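Selling Your Old Stuff Through Raddale: Your Questions

Hello! I look after the Raddale second-hand shop, and these are the things people ask me most.

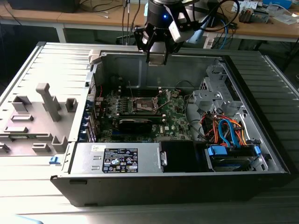 What do you take?
Nearly anything that fits through the door, and we're not snobs about it. Lamps, prams, board games, garden tools, sewing machines, all welcome. We take computers too, but please don't bring one in like the tower on its side here, with the cover off and the green motherboard on show. Pop the side back on first, and take your files off as well (I really don't want to see your holiday photos, lovely as they are). The only flat no's are mattresses, car seats and anything with a gas bottle attached.

Do I need to book?
For a bag or two, no, just turn up. If you've got a car full, ring first so I can clear a bit of counter. Saturday mornings are bedlam and I'd steer clear unless you enjoy queues!

How much will I get?
You set the price and we keep a cut, 39 per cent at the moment. I know that sounds steep next to selling online, but you don't have to wrap it, post it or answer messages at midnight asking if you'd take a fiver. If you've no idea what to charge, ask me and I'll have a guess. I'm pretty good on china and hopeless on golf clubs.

How long do you keep things?
Six weeks. After that I'll text you, and you can knock the price down, come and fetch it, or let it go to the Clultum jumble sale. If I don't hear back in a fortnight it goes to Clultum anyway, so do check your phone.

When do I get paid?
First week of the month, straight into your bank. Cash is fine for small amounts if you catch me in. December is always slow because half the town is clearing out and the other half is shopping, so give me a few extra days then.

Is there a limit on what something's worth?
Yes, £2000 for any single item, and that's down to our insurance. For posh furniture try Thaddäus Eberhard over in Uritz. He knows far more about it than I do and he's got the van for it.

Can I haggle on something in the shop?
You can try! If it's been in over a month I can usually knock a bit off. Newer things I have to check with the seller, so you might wait a day for an answer.

Where do I park?
Behind the baker's, free for an hour. Please not across the neighbour's gate, we've had words about it already.

Page last updated 10/2/19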